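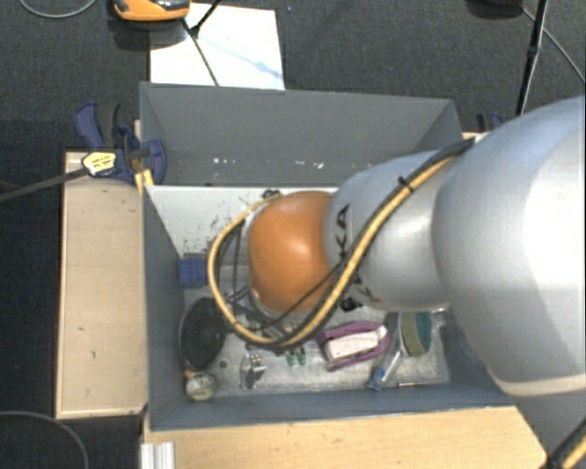 Last modified: Aug 11, 2018

3.2 Storage of mixed small goods

The second part of our study concerns the shops which keep small goods without sorting them. In Nerkmont we visited 11 such shops, and in Grisen we visited 6. All of them buy mixed lots from the wholesaler Grirkonora, and a lot can contain up to 700 pieces. The owners were asked in June how they store a new lot before the prices are fixed.

Most of the owners answered that the pieces stay together in one open bin until they are sold or moved to a shelf. A grey rectangular bin with assorted small objects is shown in Figure 3.

Figure 3. Small objects of different kinds kept together in one bin.

The model of McIntyre, which we described in Section 2, supposes that the search time of a customer grows in proportion to the number of pieces. Our answers agree with this only for lots below 300 pieces. In the larger lots the customers do not search the whole bin, but take something from the upper layer and leave. For this reason we treat the two groups of lots separately in Section 4.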